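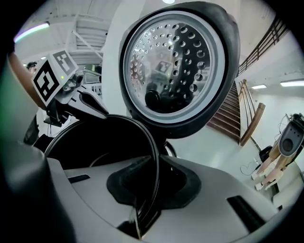
Raldale Community Forum > Local Events > Open day at the Stilville robotics hall

Flaltolham_Clerk
Posted 2020-12-20
Members are invited to record their comments on the open day held at the Stilville hall. Remarks received through this thread will be passed to the organisers in full. Contributors are asked to keep to the subject of the visit.

m_sandford
I attended the second session with my two sons. The machines stood on the open floor by the staircase, and visitors could walk up to them. The large one with the pale grey body and the round black head drew the longest queue. My younger son was more taken with the smaller unit behind it, the one on legs. The presenter, Tharindu Nanayakkara, answered questions patiently and in plain terms. I would attend again.

OldMillLane
I must record a different view. The notice promised a demonstration lasting 60 minutes. Our group received less than half of that, and a good part was given over to the history of the Sandoval project. Visitors who had travelled from Flaltolham had reason to expect more.

Flaltolham_Clerk
The point is noted. The programme stated 60 minutes for the whole visit, including the talk. The wording on the poster was less clear and will be corrected before the July event.

OldMillLane
I have the poster in front of me. It says "demonstration", and the talk is not mentioned.

r.pettifer
With respect to the previous contributor, the talk was the part I found most useful. I had wondered why the head has a grille full of small holes, and I was able to put the question directly. My concern is with numbers. Attendance was given as 600 across the day, and the ground floor is not suited to that. Those with pushchairs could not get near.

m_sandford
I agree about the crowding. Timed tickets would help, perhaps 200 for each session.

OldMillLane
Timed tickets were proposed last year and set aside on grounds of cost.

Flaltolham_Clerk
The cost quoted at that time was £1,865 for the booking system. A lower quotation has been requested. Members wishing to receive the revised programme should reply here or write to the Raldale office.

r.pettifer
Please add my name to the list. I should also be grateful to know whether the talk will be given in both sessions.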